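Home > Furniture and Rooms > Desks and Work Tables

White table on a mezzanine - where would you put it?

borkano_loft

We've got an upstairs bit with a curved black metal railing that looks down on the lower level, and I've stuck a plain white rectangular table up there to work at. The floor is polished wood and I love it, but it bounces the daylight right back up at me. I also keep fretting about drinks, because anything that rolls could end up downstairs. Should I turn the table, move it away from the railing, or just give in and buy a rug?

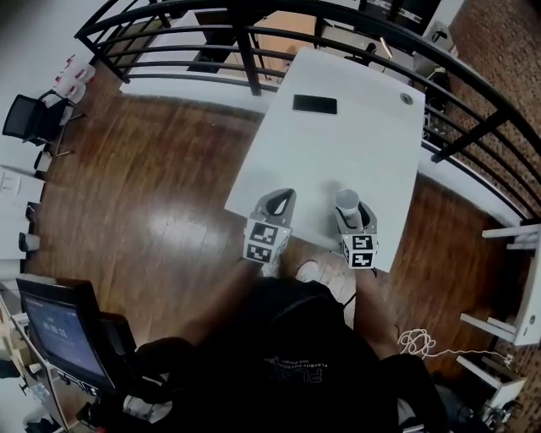

Cables are my other headache. I've got 2 chargers and a lamp to run, and I don't want them trailing over the boards where I'll catch a foot. There's a round gray grommet in the far corner of the top, so I suppose everything could drop through there, but that puts the lamp on the railing side and I'm not sure I like it there. The chair is a black mesh one, if that makes any difference.

Posted 22 October 2024

Lesitdale

Keep the table where it is and sort the cups out first! Paper ones are hopeless on a smooth top, they go over if you so much as reach for your phone.
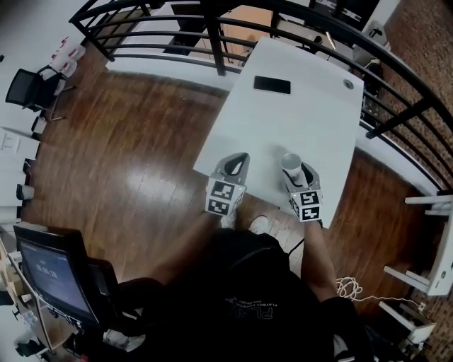
I moved to a heavy mug with a wide bottom and I've had two spills in four years, both my own fault. For the glare, a matt rug did more for me than any blind (mine was 360 pounds, which still stings a bit, but a cheap one would do the same job). Run the cables through the hole and clip them down the inside of a leg - stick-on clips are fine, just wipe the leg first. I did mine one wet afternoon in December and haven't touched them.

rivimden2

get a rug. mine slid about till i put the grippy stuff under it so get that too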